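Tape, boxes and the blue fabric

We have been packing since the middle of August, and I am now on my eighth box of books, which is funny when you consider that I swore up and down after Sarkevside I would never own this many again. (I say that every move, and then there's a library sale.)

The kitchen went first this time. I did the good plates standing on edge with dish towels between them, the way my mother always did, and the glasses went into the box the Clornaretti coffee maker came in, still with its dividers. That box has been through 3 moves and I'm fonder of it than I am of the coffee maker.

What I have learned is to buy decent brown tape. Last time I got the thin cheap stuff and spent whole evenings picking at it with a fingernail, going round and round looking for the end. Now I leave a good flap hanging loose whenever I put the roll down, and oh, what a difference it makes! One strip along the seam, one across each end, and two more if it's books.

The movers from Votetti quoted us for 68 boxes, and I do believe we'll go over 60 before the closets are even open. They have us down for 2,505 dollars, stairs included, so I've been a little stricter with myself about the old magazines.

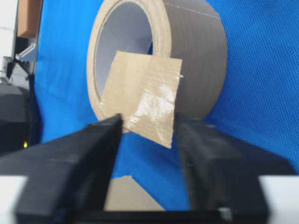
Tonight it's the linen shelf, and after that only the hall closet is left, with the winter coats and that big Wouters lamp I still have no idea how to wrap. If you've ever moved a lamp with a pleated shade, please tell me how you did it.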